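From: Romain Rey
To: rinis-dev
Subject: Re: [rinis-dev] grasp width drops out near closed

Halfdan Juhl wrote:
> Width reads zero on thin parts and the planner
> calls it a missed grasp. Is it the filter?

Partly. The filter clamps anything under the closed threshold, so a lid pinched by its rim can look like an empty grip. I replayed 300 episodes and 7 were labeled wrong. 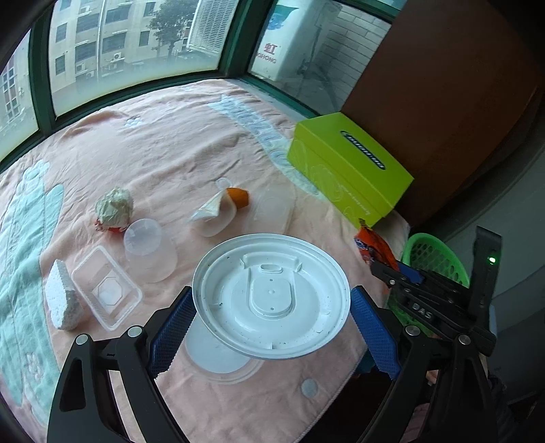
My patch moves the clamp after the grasp check. Please try it on your own logs before I merge.

Romain

Back to top | Contact the list owner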